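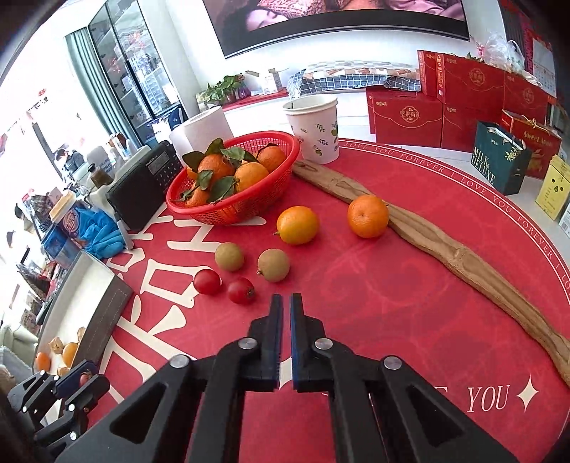 Constanza Quiroga writes that the parser in Hemov 5 still drops pronouns after a room change, and asks whether the new release deserves a review at all before that is fixed. It does, though her bug is real and I can reproduce it.

Hemov is an authoring system for text adventures. I tested it by porting Retamal, a game of mine with 115 rooms and far too many doors. Version 4 took 20 seconds to compile it. Version 5 takes almost 5, on the same machine with the same source.

The pronoun fault is narrow. "It" is cleared when the player moves, even if the object is being carried. Resetting it by hand in the movement routine works, and costs four lines. "Them" is not affected.

Error messages are better. A missing bracket is now reported on the line where it is missing – version 4 usually blamed the end of the file.
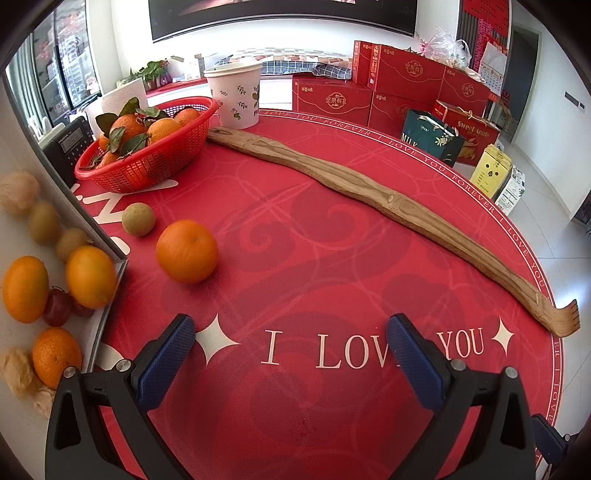 Round table, red cover with cream lettering.

The Dollurent extension for conversation menus loads without changes. Andmont, which handles lighting, does not: it calls two routines that have been renamed, and the manual lists only one of them. Search the library source for the other.

Saved games from version 4 will not load. The release notes mention this near the bottom.

Worth installing for the compile time. Keep the old version for anything that depends on Andmont.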